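Open day review, Plarkdale site, Monday

Item 3. Demonstration. N. Moser reported on the hand-held gripper station. Two grippers were used on packaged snacks and boxes set out on a bed. Visitors asked about finger opening and pad wear.
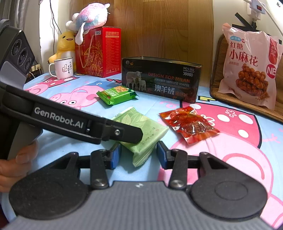

Minutes: Marlies Kälin

Item 4. Actions. C. Eberhard to check pivot screws on both units. G. Oberholzer to confirm the budget of 3000 for the July visit to Irivholm. Meeting closed at 6.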